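Bin Picking Cell: Report on the Protective Stops
Student project, second semester
Daryna Boiko

1. Why this report exists

The original plan was to compare two grasp planners, the one from Plasell and the one our lab calls Birkmont. I have the numbers for that and they are in section 4, but I don't trust them much, and most of my time went into finding out why the arm kept stopping. My supervisor agreed that the stops were the more useful topic. I am less sure they are solved than the lab log makes it sound.

2. What happened

Over the November runs we logged 1,164 pick attempts. In 35 of them the controller triggered a protective stop while the gripper was inside the bin. Six of those happened on the way up with an object already held, which matters because the usual explanation in the lab was "it hit the floor." An arm moving up does not hit the floor.

The first theory was bad depth data. Transparent objects are known to be hard for depth cameras, and we use drinking glasses in the object set, so the glasses got the blame. I went through the logs and sorted the stops by target object. Glasses were not over-represented. Dark shiny objects did slightly worse, but with this few stops I would not build anything on that.

The second theory was that the force limit was set too low. Someone had raised it once before, with no note in the log on why or by how much. Raising it again would have made the stops go away. It would also have meant a heavy arm pushing harder on whatever it was touching, and I refused to do it until we knew what that was.

3. What I think caused it

The cables. The cable bundle runs outside the arm and bends around the wrist joint. When the planner picks a grasp close to a side wall, it often rotates the wrist a long way to get the fingers in, and the bundle is pulled tight. The controller estimates outside forces from joint torque, so a tight bundle looks like a collision.
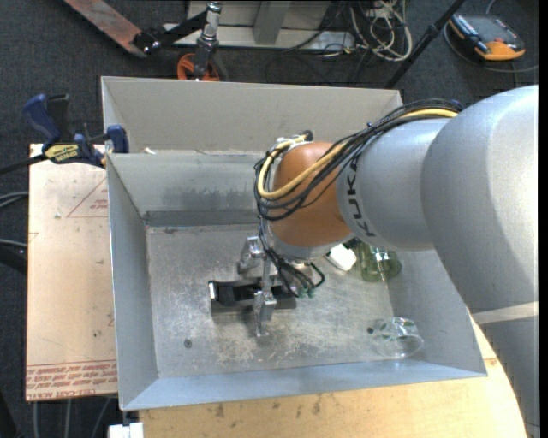 The collision model we got from Westerberg contains the arm links and the gripper and nothing else. As far as the planner knows, the bundle does not exist. Neither planner checks for it, and neither manual mentions it -- I looked twice.

To test this I ran 700 motions with no grasping at all, half with the wrist rotation limited and half without. The unlimited half produced stops near the walls. The limited half produced none. That supports the cable theory, but it doesn't prove it. Limiting the wrist also keeps the arm out of several awkward poses, and I had no way to separate the two effects.

4. The planner comparison

Birkmont had the higher success rate. It also proposes fewer grasps near the walls, so it may simply have avoided the problem. I would not quote the result in the Nirnusura application, where I see it has already been quoted.

5. What should be done

Keep the wrist limit. Add the bundle to the collision model, even as a crude set of cylinders. Re-route the cables with more slack at the wrist and repeat the same motions without the limit -- that would be the real test. Write down every change to the force limit, with a name next to it. After a stop, look at the bundle before pressing reset. In the logs I read, the reset often came within seconds.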